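**Week 7 — Surfaces, samples and the colour block exercise**

Bring your sample box, your notebook and a pencil that has a point on it. The studio is open from 8.30, the kettle is not ours, and the Civow brief is still due on Friday.

Last week we got as far as agreeing that a tabletop is never just a background. Half the room then went home and chose one as if it were. So we go again.

### 1. What a pale grey woodgrain is doing

Grey woodgrain is the great diplomat of the interior finishes catalogue. It offends no one and commits to nothing, and it turns up in dental waiting rooms, rental kitchens and at least one wall of every display home in Clultholm. No tree was ever that colour while it was well, and yet clients ask for it as "the natural one".

Things to look for when you have a sheet of it in front of you:

- **Direction.** Grain has a long way and a short way. Run it along the length of a bench and the bench stretches. Run it across and you have a stack of planks. Decide before you order. The Rosales café drawings had it both ways on adjoining counters, and the builder, being an honest man, built exactly that.
- **Temperature.** The same sheet can lean beige at one end of a table and cool grey at the other. Check it in the morning and again under the lights at 4 pm before you write "warm neutral" in a schedule.
- **Figure.** Where the lines bow and ripple, the eye stops for a rest. Where they're dead straight it keeps going and falls off the end.

### 2. The block exercise

You did the theory of simultaneous contrast in first year and have presumably forgotten it, as is traditional. Short version: a colour is only as loud as whatever it's sitting on. A saturated red on a bright yellow sheet is one voice in an argument. Put it on pale grey and it has the floor. 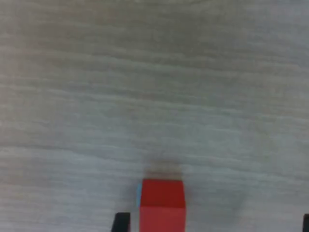

Work in pairs. Take a painted block and set it near the edge of your surface, well away from the middle, where everyone puts things. Then:

1. Write down the colour of the top face and the colour of the front face as two separate colours. They are. If you've written "red" twice, look again.
2. Mix both in gouache and paint two swatches in your notebook, side by side.
3. Slide a second block in a different colour behind the first until only a thin strip of it shows. Note what the strip does to the edge beside it.
4. Repeat on one other surface from the Pakow sample drawer. Put the samples back in the drawer. The drawer is labelled.

Most people paint the shaded face by adding black, and most people get brown. Try a touch of the complement first, and go slower than you want to.

### 3. Scale, briefly

A hand-sized sample lies to you. A ripple in the grain that looks charming on a chip becomes a recurring event along a counter 2382 mm long, and you'll find out where the pattern repeats when the client does. For the Civow reception desk, pin up at least 3 large offcuts together before you settle on anything. The desk return is 852 mm deep. Several of you have drawn it at 825, which would be a different desk.

### For next week

- Finished swatches, labelled with the surface and the time of day.
- One paragraph on which surface flattered your block and which one bullied it.
- Read the handout on edges and joins, including the part about mitres. The October crit will go there whether you have or not.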